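Fudholm's clothing swap is back, and it's outgrown the hall

9/11/18

Well, I finally have some news for everyone who's been stopping me outside the bakery to ask. The Fudholm clothing and fabric swap is on again, and this time we're moving to the old Enton building on the main street – the one with the big front windows that used to sell carpet.

Black fabric over a pale tabletop, then an empty red bin.

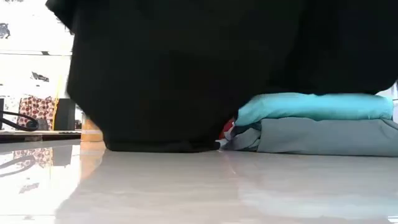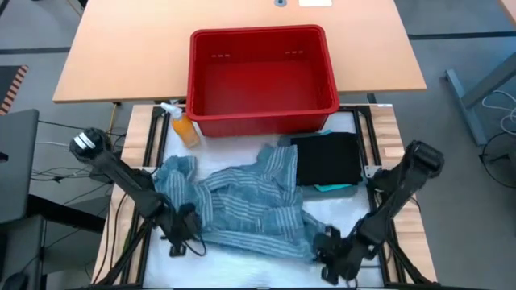
The hall was lovely, but it was getting silly. At the May swap we moved 3,165 pieces of clothing and cloth, and I spent most of the afternoon apologising to people stuck in the doorway with their arms full. The Enton building has a lot more floor, a ramp at the side and (hooray!) its own parking out back.

The rules haven't changed much. Bring up to 40 items, clean and in decent shape, and you'll get a token for each one. Tokens are good for anything on the racks, whatever the colour or size. Curtains, sheets and sewing offcuts all count too, as long as the piece is big enough to make something out of. Please leave pillows and shoes at home this time, we were still finding odd runners in the cupboard weeks later.

Entry is $2 and kids are free. Lubis, the coffee place next door, is staying open late for us, and I'm told there'll be date scones if you get in early enough. I plan to.

There will be three mending tables as well, so if you've got a favourite jumper with a hole in the elbow, bring it along and someone will show you how to darn it. I learned last time and my first go looked like a spider had been at it, but I still wear that cardigan.

Anything left over at the end goes to Hivero, who'll sort it for their winter store. Doors open at 10 and we pack up at four.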